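## Loading the Damov Roof Box and Crossbars

Before you start, park on level ground, set the parking brake, and give yourself a good half hour. The first fitting always takes longer than the second, and there's no prize for rushing it! If your SUV has raised side rails, you can follow these steps just as they are. If it has flush rails, you'll need the Skurkik adapter feet, and you should fit those first using the sheet that comes in their bag.

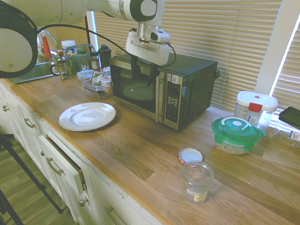 Meriem Bennani

### Fitting the crossbars

1. Wipe down the side rails with a damp cloth and let them dry. Grit under the rubber pads will scratch the paint, and I say that as someone with two neat little half-moons on her own car.
2. Set the front bar across the rails, with the arrow on its underside pointing toward the windshield.
3. Slide the rear bar into place behind it. Your box needs at least 348 mm between the bars, but go wider if the roof allows (wider is steadier, especially on the highway).
4. Measure from the windshield to the front bar on both sides. The two numbers should match.
5. Tighten each foot a little at a time, going from corner to corner, until the torque key clicks.

**Note:** The rear bar is the longer of the two on most wagons and SUVs, at 1260 mm. If your bars seem to be swapped, check the sticker inside the end cap before you force anything.

### Fitting the box

6. Open the box and take out the four clamps, the keys, and the little bag of washers. Put the keys in your pocket right now, please. They love to slide under the liner.
7. Lift the box onto the bars with a helper, one of you at each end.
8. Open the tailgate slowly, all the way up, and make sure it clears the back of the box. If it touches, slide the box forward and try again.
9. Drop the clamps through the slots in the floor, hook them under the bars, and turn the knobs until they're snug. 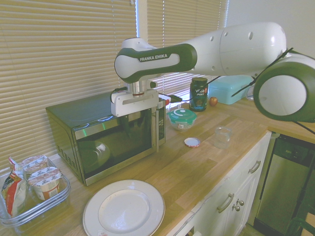

10. Give the whole thing a good firm shake from the side. The car should rock on its springs while the box stays put on the bars. If you feel the box move by itself, go back to step 9.

**Caution:** Don't go over the roof load printed in your vehicle's handbook, and remember that the bars and the box count toward it too. Put heavy bags in the trunk and keep the box for sleeping bags, coats, and other light, bulky things.

### After the first drive

Stop after the first few miles and check every knob again, then check them once more at each fuel stop. New pads settle a bit as they take the weight. Expect some wind noise, too. Obsa Tamiru, who tests our fittings on his old Landry wagon, moves the front bar back an inch when it starts to hum, and that usually quiets things down nicely.

Take the box off when you don't need it. You'll use less fuel, and you won't have to think about parking garages.
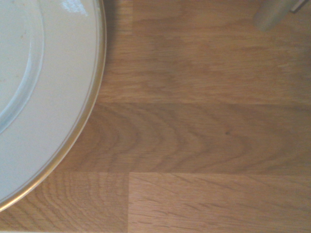
*Plate with a thin gold rim.*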